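2 min read

ok block sorting thread, because I keep getting asked how I store mine and the answer is too long for one reply

started with one big tub. everything in it. you want a red one, you dump the lot on the table and then you're picking through it for ten minutes. did that since February and I'm done

new system - clear bins, one color per bin. got mine at Stirkitz, 47 bucks for the set, more than I wanted to pay but the old ones from Dasik cracked at the corners
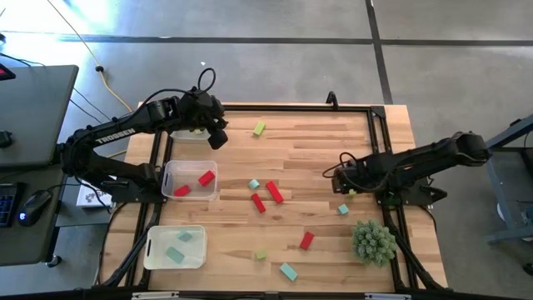

labels: skip them. I printed a whole sheet and peeled them all off the next day. clear plastic does the job, you see red, you put red in

teal was the argument. I say teal, half the house says blue, and the Reromow listing calls the same block "lagoon" which helps no one. they all go in together now, end of discusion

also don't sort by size first. tried it. big ones and small ones of the same color end up in different places and then you're matching shades across two bins, awful. color first, size only if you're really bored

and work on a big bare table if you can. floor is murder on the knees and stuff rolls under things - well, slides
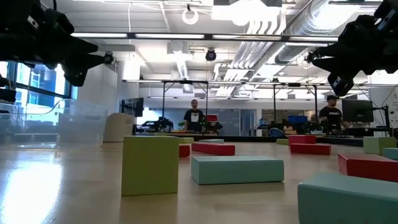

Do the bins need lids?

Only if you stack them. Mine sit side by side so the lids went in a drawer and havent come out

last thing, wipe the blocks before they go back, damp cloth, let them dry on a towel. dusty ones make the bins look grubby fast

ok thats it, going to bed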